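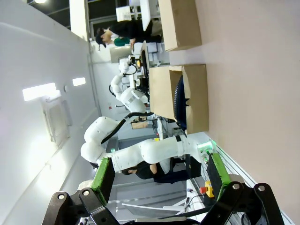
Corrigan, April

Dromer box chores: read me first

Hi! I'm Rocío Zamudio and I put this set together with Afia Fiadzo and Volkan Yalçınkaya. The question behind it is a plain one — can a robot arm do the dull jobs at a packing bench yet? You know the ones: open the carton, take the thing out, put the thing in, fold the flaps. My answer so far is "some of them, slowly, and please don't walk away."

What's in it

1,000 episodes, all of them cardboard box work on a tabletop. Each one has wrist video, joint positions, gripper opening and a one-line instruction typed by whoever was running the arm. We split it 90 percent train, the rest test. Ten episodes have a broken gripper log, so if your loader reports 990 it's doing its job (the bad ones are listed in skip.txt).

What the wrist view is like

You get the two green-edged fingers at the bottom pretty much all the time, and the room can come out sideways. I left it that way. Please don't rotate the video unless you fix the action labels too — Volkan lost an afternoon to that! The background is a real workroom with people, other arms and a monitor in it, so don't expect a clean backdrop. An open box with something dark sitting against the inside wall is a good taste of the hard stuff: dark object, brown cardboard, not much room for fingers.

So can it do chores?

Lifting a rigid item out of an open box is going well. Flaps are a mess. They spring back, they bend where you didn't ask them to, and our baseline policy likes to push the whole carton along the table. I'd happily let it unpack my groceries if there were no eggs in the bag.

Known problems

Instructions aren't consistent. Afia writes "carton," I write "box," and we mean the same thing. Depth is missing everywhere. Failed tries are kept and marked success=0, so filter them if you only want the good ones.

Bugs and questions go to Afia first, then me.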